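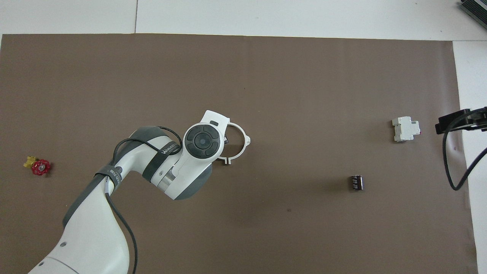 Can a machine do the boring stuff yet? (shop and house, all opinions welcome, most will be wrong)

latell_ikhsan
Posted September 24, 2018

My brother-in-law sent me another video of a robot folding a towel. It was sped up. They're always sped up. I watched one at the real speed and had time to fold the towels, put them away and develop some resentment.

So I'm asking people who work with their hands. Is there any chore, house or shop floor, that you'd give a machine tomorrow and walk away from? Walk away, as in go get lunch.

Ikhsan Latuheru

gasket_mood
Dishwasher. Thread closed.

latell_ikhsan
A dishwasher is a box that rains. Who loads it?

gasket_mood
My kids, badly. I'd take the robot.

yoga.s
I do maintenance at Kusuma and I'll be the optimist, somebody has to. We have a cell that moves the same casting from the same tray to the same fixture all shift long. It has never called in sick and it doesn't microwave fish. That's a chore, and it's done.

What it can't do is the bench. Red handwheel on a brass-colored valve body, a breaker lying on its side, some little black component next to it, all on a sheet of brown paper. A new hire can sort that before the coffee's ready. For a robot that's three different problems. The wheel wants to be turned and the valve wants to come along for the ride. The breaker is easy to grab if it's the right way up. The little part is flat on the paper and there isn't much to get hold of.

Yoga Sembiring

ohm_on_the_range
Disagree on the valve. Clamp the body and a handwheel is about the friendliest thing you can give a robot. Big, round, spokes, turns one way or the other.

yoga.s
"Clamp the body." By whom?

ohm_on_the_range
The other arm.

yoga.s
So now I'm buying two arms to do what my left hand does for free.

ohm_on_the_range
Your left hand is on the payroll, Yoga. I've seen the rates.

clatum_dave_not_dave
We priced one in May for sorting returned breakers. The arm wasn't what killed it. It was the gripper, then the other gripper, then the guy to change the grippers. Boss did the math on 400 parts a week and bought a better stool for the guy we had. He likes the stool.

gasket_mood
What kind of stool

clatum_dave_not_dave
Gray. Goes up and down.

idel_hands
I think you're all grading on the wrong curve. If it takes 30 seconds to pick up a breaker, fine, let it run overnight. I don't care if my laundry gets folded slowly. I'm asleep.

latell_ikhsan
And when it drops a sock at 2 a.m. and spends the night folding the air where the sock was?

idel_hands
Then I have one unfolded sock, same as now.

yoga.s
That's fair for socks. Less fair for a valve with something behind it.

gasket_mood
Put me down for 2059. I'll be dead and the kids can load it.

ohm_on_the_range
Sooner than that for bench sorting. I'd trust one today if the parts came in the same spot every time.

yoga.s
If the parts came in the same spot every time I wouldn't need them sorted.

ohm_on_the_range
OK, that one I'll give you. Still right about the handwheel.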